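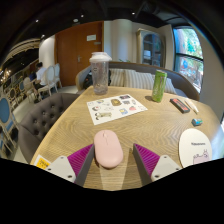

Truvport G2 Hand-Held Gripper: Safe Use, Inspection and Recording Practice

January 18, 2023, Wednesday
By Idris Mathias

The Truvport G2 is a two-finger, hand-held gripper for recording manipulation tasks without an arm. It is supplied with one pair of fingers, one pair of ribbed pads, a camera mount and a hex key. The notes on this page apply to the G2 and to the earlier G1 where the G1 has been fitted with the current brackets. They replace the August sheet.

Scope

The G2 is an operator-held tool. It has no powered axis, and the fingers close only when the trigger is pulled. The requirements for guarding, reach distance and stopping time that apply to a powered arm do not apply to the tool in the hand. They do apply once the same fingers are mounted on an arm, and the risk assessment has to be done again at that point. An assessment written for hand use must not be carried over.

Work surface

Use a table that does not rock. Bare wood, laminate and matte plastic are all acceptable. Glass is acceptable for handling practice but gives poor tracking, and recordings made on it should be labeled. The surface may carry everyday objects other than the target. Remove anything with an open blade or an open flame. Drinking vessels may stay if they have a lid and stand behind the target, outside the sweep of the fingers.

Small electrical items such as a wireless mouse or a remote control are suitable targets. Switch them off first. Do not grip items with a damaged case or a swollen battery.

Pads

Pads are ribbed and are sold in pairs. Fit both from the same pack. A worn pad opposite a new one pulls the object to one side during closing, and the fault is easily mistaken for operator error. Replace the pair when any rib is torn or when the bracket can be felt through the pad. Inspect after every 2000 grasps, and at the start of each working day whatever the count.

Clean with a damp cloth and plain soap. Solvent cleaners harden the pad. Allow 30 minutes of drying time before use.

Brackets and screws

Check that each bracket is seated flat and that no screw head stands proud. Tighten by hand with the key supplied. Power drivers strip the holes, and stripped brackets are not covered by the warranty. The fingers should meet evenly along the pad face when fully closed. If they do not, loosen both brackets, close the trigger, and retighten with the pads in contact.

Approach and grasp

Bring the open fingers to the object with one on each side and a visible gap at both pads. Pause before closing. Low, rounded objects should be gripped at or below their widest point, with the finger tips clear of the table. Dragging the tips wears the lower ribs and leaves marks on soft finishes.

Keep the free hand out of the space between the fingers. Closing force is limited by the spring but is enough to pinch.

People in the recording area

The camera on the G2 has a wide view and will record well beyond the table. Sites working to the Ditari recording code need written consent from any person who can be identified, including people who are seated elsewhere in the room and take no part in the task. Personal papers, cards and screens come under the same clause. Where consent is withdrawn, delete the whole recording. Blurring after the fact is permitted only where the site agreement says so.

Operators

Limit continuous use to 30 minutes, then change hands or change operator. The tool should be held with the wrist straight. Raise or lower the table to suit the operator.

Records

Each site should keep a log with the tool serial number, pad change dates, bracket checks and any dropped tool. A tool dropped onto a hard floor is withdrawn until the camera mount has been checked and calibration has been repeated.

Spares

Pad pair, ribbed: pack of 2 pairs
Finger bracket, white, with screws: pack of 2
Camera mount, G1 and G2: single
Hex key: pack of 3

Spares are shipped from the Tarkley warehouse. Aravena handles service and calibration, and tools sent in must have the pads left on.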